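Notes from the Iltwood open day, 9/21/22

Hi! I'm Naomi Nyaga, and this README goes with the folder of recordings we made while visitors were wandering through the lab at Iltwood. Eun-seong Wang asked me to write down what's in here before I forget, so it's part data card and part me rambling. Sorry in advance, Eun-seong.

## What we were showing

Laundry, basically. The two-armed setup at the padded table, folding sports jerseys and putting them on a stack. We picked jerseys because people walk up and get it right away – everybody has fought with one. Eirini Andreadis drove for most of the morning and Kyrylo Lysenko took over after lunch. Eylül Akyol talked to the crowd, which is a much harder job than driving (I tried it for a bit and lost my voice).

We let a few visitors try the controls too. One kid from the Flurness school group got a sleeve folded under on her first go and wanted to know if she could come back in November. Yes! Please do!

## What's in the folder

- `episodes/` – 145 recordings, one fold attempt each
- `visitors/` – the ones where a guest was driving, kept apart on purpose
- `notes.csv` – who drove, which garment, and whatever we typed in a hurry
- `skip.txt` – 9 episodes I wouldn't train on

Everything comes with head camera video and joint positions for both arms. The wrist video is there for most episodes, but check for the file before you load it. My loader didn't, and it crashed in front of the Charpentier people.

## Stuff to know before you use it

An episode starts when the driver says "go" and ends when they say "done," so the lengths are all over the place. The longest is about 600 seconds, and a good part of that is Kyrylo answering a question about sock pairing with both arms parked.

"Success" in `notes.csv` means the driver was happy. That's it. Eirini is picky and Kyrylo is not, so please don't compare their numbers. I'd like to relabel the whole thing from video someday.

The numerals are a pain. They're stiffer than the cloth around them and the fold likes to spring open there, so you'll see the drivers press down on that part a lot. If your policy learns to pat the jersey for no reason, well, it got that from us.

Visitor episodes are jerky and slow. I left them in because the recoveries are interesting, and because a couple of people were better at it than I am.

## Loading

```
python load.py --root episodes --skip skip.txt
```

Add `--visitors` if you want the guest folder too. The Stornine converter works on this layout, but it drops the notes column, so keep your own copy.

## Still to do

- [ ] fix the garment names (I used both "shirt" and "jersey")
- [ ] ask Eylül for her list of visitor questions
- [ ] put the sample still in the right place – it's at the bottom for now 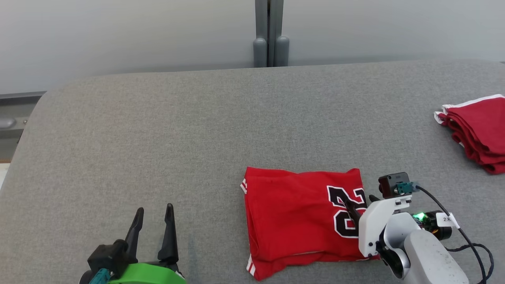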